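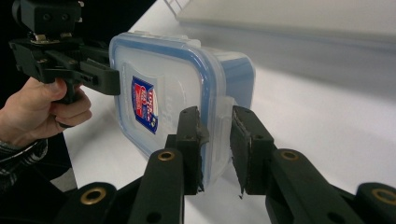
Ikhsan Sumampouw wrote under my first post on the Firkus pair that I should stop praising the software and tell people how the wrist feels after one hour. He has a point, so I begin with the wrist.

The Firkus is a pair of hand-held grippers for showing a robot a task by hand. You hold one in each hand, you do the work yourself, and the recording goes later to the training computer. I bought the pair in May, after two years with a remote-control set from Stumance, and I have now recorded 500 demonstrations with it. Most of them are kitchen work: food containers with clip lids, passing a box from one gripper to the other, putting things on a rack.

The weight is acceptable for the first half hour. After that I feel it on the thumb side, because the thumb lies over the top of the handle and does a lot of the holding. With small breaks I can work a whole morning. With the Stumance set I never had a tired wrist, but I was also much slower. One container lid took me several tries by remote control, and my arms did not understand how far away the lid was. With the Firkus I do it at almost normal speed.

Holding force is good on flat faces. A frosted plastic box can be held from the side while the second gripper closes near the clip. On rounded corners it slips more, and then I throw the recording away.

My main complaint is the friction pads. They are rubbery and they hold well when new, but the edges fray and small strips begin to hang off. A torn pad changes the grip, so demonstrations from the first week and from the fifth week are not quite the same. I bought spare pads from Famden, which fit after a little cutting. I think that for this price a spare set should be in the box.

The linkage is the part I like most. The brass bushings in the arms still have no play that I can feel, and the fingers open and close evenly. I have not oiled anything.

The software is called Kamolrat. It is plain and it does not crash. Cutting a long recording into single demonstrations needs too many clicks, and the manual explains this badly on page 5.

I paid 2,633 dollars for the pair, with shipping. For one person who records every day, I would say yes. If you need only a few demonstrations, borrow a pair first and keep it in your hands for a full hour.

Rating: 4 out of 5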